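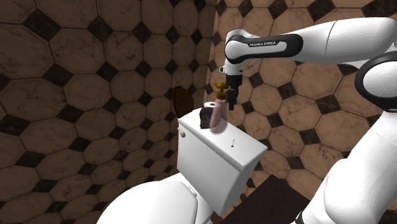
Icon set exports blurry at small sizes - ticket log

Status: open, waiting on Fullis
Priority: high (site header goes live Friday)
Product: Sular icon editor, desktop
Reported by: design desk, Ivano project

Problem

Icons in the Ivano set look fine in the editor at any zoom. Export to PNG at 16 and 24 px and the edges go soft. Vertical strokes worst. The magnifying glass handle has a gray halo on the left side, the envelope has one thick edge and one thin. Same files at 48 px and up are clean.

194 icons in the set. Not all of them affected. Couldn't see a pattern at first.

Tried so far

9:10 - Restarted Sular. No change.

9:25 - Exported one icon by itself instead of the batch. Same blur, so it's not the batch job.

9:40 - Turned antialiasing off. Blur gone but curves are now stairs. Not usable. Turned it back on.

10:05 - Opened the exported PNG in a different viewer in case it was the preview scaling it. Nope, the gray pixels are in the file.

10:30 - Exported as SVG, opened in the browser at 16 px. Also soft. So the drawing is off, or Sular is writing it off. Looked at the path data and found points sitting at .5 and .37 and similar. They should all be on whole numbers, we draw on a grid.

10:50 - Checked snap to grid. It's on. Has been on the whole time according to the file settings.

11:15 - Got somewhere. Bad icons are all from the older folder, the ones drawn on the 20 px canvas and then brought over to 24. The resize scaled the paths by 1.2 and didnt re-snap anything. New icons drawn straight on 24 are fine.

11:40 - Selected all, ran Align to pixel grid. Fixes the straight strokes. But it moves curve handles too, so the circles come out slightly egg shaped. Clock and globe look terrible. Undo.

Reply from Fullis support, 1:20 pm

Known issue with resized canvases. They suggest resizing with "Keep stroke" checked, then aligning only the anchor points and leaving handles alone. The option is under Path, hold shift when you open the menu or it doesn't show. Also asked for the file and for the preferences folder.

Sent both. File was too big for their form (limit is 2,000 KB), split it in 2 and sent it again.

After the reply

1:45 - Anchor points only. Much better! Circles stay round. Strokes are sharp at 24.

2:10 - 16 px still soft on icons with a centered stroke 1.5 wide. That one is on us I think - a 1.5 stroke can't land clean at that size whatever the software does. Zacharopoulos set we bought last year uses separate 16 px drawings for exactly this. We may need to redraw the small ones with a 1 px stroke. Asking the client if they even use 16 anywhere besides the search box and the footer.

2:35 - New thing. After aligning, three icons lost their export name and came out as "untitled". Renamed by hand. Added to the ticket as a separate bug, not sure its related.

3:00 - Checked on a screen set to 200 percent scaling. Everything looks good there, even the unfixed ones. Explains why the client never saw it and we did.

Left to do

Run anchor alignment on the rest of the old folder. Do it in small groups, the undo history fills up and then you cant go back past it.

Compare clock, globe, gear and speech bubble by eye at 24 before sending anything out.

Get an answer on the 16 px question. If yes, list which icons and redraw only those.

Do not resave the master file with the new version until Fullis confirms the name bug. Work on the copy in the July folder.

Last update, 4:15 pm

Fullis says the name bug is reproduced on their side, no date for a fix. Workaround is to lock the layer names before aligning. Tried it on one group and the names held. Leaving this open until the full export is done and checked.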